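How to Refill and Reuse Household Bottles Without Making a Mess

Buying cleaning and bathroom products in bulk saves money only if the product makes it from the big jug into the small bottle. This page covers sorting out which bottles are worth keeping, cleaning them, filling them, and labeling them so that everyone in the house knows what is inside. It applies to dish soap, hand soap, shampoo, laundry liquid, and ready-to-use surface cleaner. It does not apply to food or drink, or to anything you have to mix yourself from a concentrate with a hazard warning on the jug. For those, follow the label.

What you will need

Empty bottles with their original caps or pumps
A funnel that fits the narrowest neck you have
A bottle brush with a bendable handle
Dish soap and warm water
White vinegar for smells and scale
Thin card or stiff paper
Masking tape or blank waterproof labels
A permanent marker
An old towel and a shallow tray

Step 1: Decide which bottles to keep

Most people keep too many. Start by putting every empty you have on one table. Throw out or recycle anything with a cracked neck, a cap that no longer clicks or tightens, or a pump that stays down after you press it. Check the bottom for fine white lines in the plastic. Those are stress marks, and a bottle that has them will usually leak within a few months.

Never reuse a bottle that held bleach, drain opener, oven cleaner, pesticide, or motor fluid, even after rinsing. Those go out according to your local rules.

Plain bottles with straight sides are the easiest to live with. They pack close together on a shelf, they take a label well, and a brush can reach the whole inside. Bottles with a molded handle have a hollow in them that traps old product. 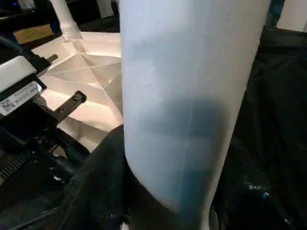

A smooth, plain surface gives a label plenty of room.

I keep four sizes for the kitchen and bathroom and have stopped collecting the rest. If you refill from the Bondmont one-gallon jug, remember that a gallon is 128 ounces and you will lose a little to the sides of the jug. I plan on 127. That fills seven 16-ounce bottles with 15 ounces left over, which goes into the smaller bottle by the laundry sink.

Step 2: Match caps to necks

Do this before you wash anything, so you don't waste time on a bottle you can't close.

Bottle necks come in a few common widths, and the thread can differ even when the width is the same. Many lotion and soap bottles sold in the United States use a 28 mm or 24 mm neck. A cap with the wrong thread may turn a little and feel tight, then pop off when the bottle gets squeezed.

Test each pair this way:

1. Put the cap on and turn it backward until you feel it drop slightly. That is where the threads line up.
2. Turn it forward. It should move smoothly for at least one full turn.
3. Stop when it is snug. If it slips past snug and loosens again, the cap is wrong or worn out.
4. Put a little water in the bottle, close it, and hold it upside down over the sink while you count to 29. Any drip is a fail.

Replacement pumps are cheap, and the Didance ones I use come with a tube that is longer than you need. Stand the tube next to the bottle, mark it at the height of the bottle plus a quarter inch, and cut it at a slant. A straight cut can seal itself against the bottom and stop the pump from drawing.

Step 3: Wash the bottles

Rinse each bottle with warm water until it stops foaming. With shampoo bottles this takes longer than you expect. Fill it a third of the way, shake, dump, and repeat. If foam is still coming after six or seven rinses, let the bottle stand full for an hour and try again.

Next, add a drop of dish soap only if the old product was oily, such as conditioner or lotion. Work the brush around the shoulder, where the neck widens out. Residue sits there because water runs straight past it.

For smells, pour in a mix of half white vinegar and half water and let it stand overnight. Rinse twice. Do not use vinegar in any bottle or on any surface where there may be traces of bleach.

Pumps need their own wash. Put the tube in a glass of warm water and press until clear water comes out, then lift the tube out and keep pressing until the pump is empty.

Stand the bottles upside down on a towel with the caps off. Leave them for a full day. They need to be dry before filling, or the water left inside will thin out the first few ounces and can make some natural soaps spoil. In October, when the heat is not on yet and the air in our house is damp, I give them two days.

Step 4: Make a paper funnel if yours doesn't fit

A regular kitchen funnel will be too wide for some travel bottles. A paper one works well for powders and granules, such as dishwasher powder or baking soda. It will do for one pour of a thin liquid if you are quick. It will not do for thick shampoo.

Use card about as heavy as a greeting card. Copy paper goes limp.

1. Fold the sheet once on the diagonal and open it again.
2. Bring the two long edges together along the crease so they overlap by an inch.
3. Roll the point tight until it slides into the neck with a small gap around it. Air has to get out while the product goes in.
4. Tape the overlap on the outside only.
5. Snip off the tip. Start small. You can always cut more.
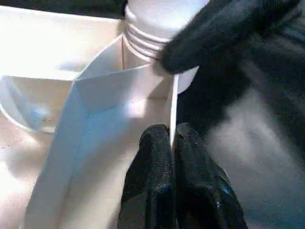

For liquids, set the bottle in the tray first. Fill to just below the shoulder if the bottle takes a pump. The tube and the mechanism take up room, and a bottle filled to the top will push soap out over the threads when you put the pump in. For a flip-top or screw cap you can go a half inch higher.

Thick products move better when they are slightly warm. Stand the closed bulk jug in a sink of warm tap water for ten minutes before you pour. Do not microwave it.

Pour slowly down one side of the funnel. If it gurgles and stops, lift the funnel a little to let air out. Keep a second bottle ready so you can move straight over when the first one is full.

Wipe the threads before you close up. Dried soap on the threads is the main reason caps get stuck or crack.

Step 5: Label everything

Do this right after filling each bottle, before you start on the next one. White liquids look alike, and so do most blue ones.

Each label should have:

The name of the product and the brand
What it is used for
The month it was filled
Any warning printed on the original jug

Write on the label before you stick it on. Marker on a curved surface tends to wander. Wipe the bottle with rubbing alcohol, let it dry, and press the label down from the middle outward. Masking tape is fine in a cupboard but lets go within a couple of weeks in a shower. For the bathroom I use Trarska waterproof labels, which came 73 to a pack and peel off without leaving much glue.

If you have small children, keep the filled bottles where the original products would go, up high or behind a latch. A refilled bottle usually loses its child-resistant cap, so treat it with more care than the one it replaced.

Step 6: Store the bulk jug

Close the jug, wipe down the outside, and keep it somewhere cool and out of the sun. A garage that freezes is a bad place for liquid soap. It can separate and turn stringy, and shaking does not always bring it back. The shelf in my utility room is a Nicholas wire unit, 83 inches tall, and the jugs live on the bottom level so the weight stays low.

Common problems

The pump spits air. The tube is loose or cracked where it meets the pump. Push it up firmly or replace it.

The soap comes out watery at first. The bottle was not dry. Tip it end over end a few times to mix it.

The product has gone cloudy. Two formulas were mixed. Do not top up one brand with another. Empty the bottle and start over.

The cap is stuck. Hold it under hot water for a minute and grip it with a rubber glove.

How often to replace the bottles

Most of mine last two to three years. Check them each time you refill, looking at the neck first and then the base. Flip-top hinges go before anything else, and you can move a cap over from another bottle if the threads match.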